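Club News > Newsletters > Bowls

Well, what a finish! I'd gone off to put the kettle on when Obed Aidoo drew his last bowl right through the gap and pinched the Gresow Pairs by a single shot, 21 to 20. Dušan Halilović, skipping for Tsikata, was first over to shake his hand (good on him, he'd led nearly all arvo). My throat's still sore from cheering. Entries for the June fours are open until the 25th, so grab a mate and get your name on the sheet by the bar!

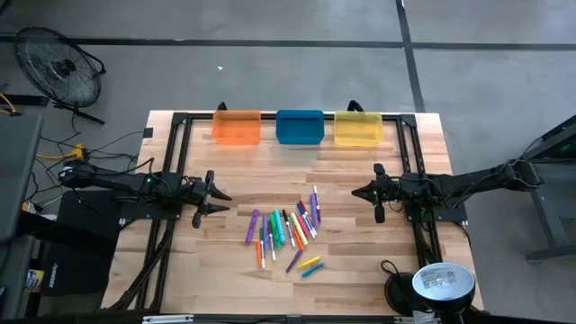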